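Home | Unit outline | Notes | Labs | Forum | Contact

Notes for Week 4: From a picked point to a path the arm can follow

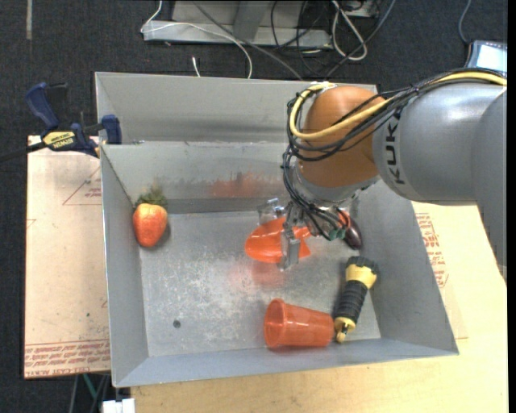 Aitana Vidal asked at the end of the last lecture why we bother with a planner at all when the grasp detector already hands us a perfectly good pose, and couldn't we just solve the inverse kinematics and go? I gave a rushed answer with people already packing up, so let me have a proper go at it now, as it covers most of what you need for this week's lab.

A grasp pose tells you where the fingers should finish up. It has no opinion on how the elbow gets there, or what the cables on the wrist are doing in the meantime, or whether the forearm is going to lean on a wall of the bin on the way down. With a sheet-metal bin like ours the walls are tall and they slope, and an object lying close to one of them (the strawberry is a good case) may have plenty of lovely grasps on paper and very few you can reach from above with a bent wrist.

So, the order of business in the Tristent stack goes like this. Perception gives you a segmented point cloud, and the grasp sampler draws 200 candidates from it. We throw out anything whose approach direction passes through a wall, which is cheap, and only then do we run inverse kinematics on what's left. Please do it in that order! Every year a few groups swap the two and then wonder why their node takes an age.

The top 20 survivors go to the planner, best score first, and the first one to return a collision-free path wins. We use a sampling-based planner with a cap of 3000 iterations per candidate. If it hits the cap, move along to the next candidate and don't be tempted to raise the number, at least until you've looked at your collision model.

A word on that collision model. The bin is easy, five flat panels measured once and written into the scene file. The cables are the nuisance. They loop out past the joint and drop toward the wrist, and they change shape as the arm turns, so we wrap the lot in a fat capsule and accept losing a bit of room. Reda Kettani has a finer version in the Borkby branch, with a chain of small spheres, and you're welcome to try it if you have the patience (it is slower, and the tuning file could use some comments).

Shiny things deserve some care as well. The glossy plastic and the bare metal floor both upset the depth estimate, and a reflection of an orange object can turn up in your cloud as a second, ghostly orange object sitting below the floor plane. Crop to the bin volume before you segment. I leave a small margin above the floor, though too much of one and you'll shave the bottom off anything flat.

Last thing on control. The final stretch of the approach is a straight line in Cartesian space at low speed, with a force threshold to stop the arm if the fingertip touches the floor early. The planner does not check this stretch for you. You have to check it yourself, and the helper function in the Uron library will do it if you pass it the scene and the two end poses.

For the lab: take the recorded cloud from the shared folder, run the pipeline with the filters in the right order and again in the wrong one, and bring both timing logs along. Reading is the Robles chapter on sampling-based planning, skipping the proofs unless you enjoy that sort of thing.

Last updated: August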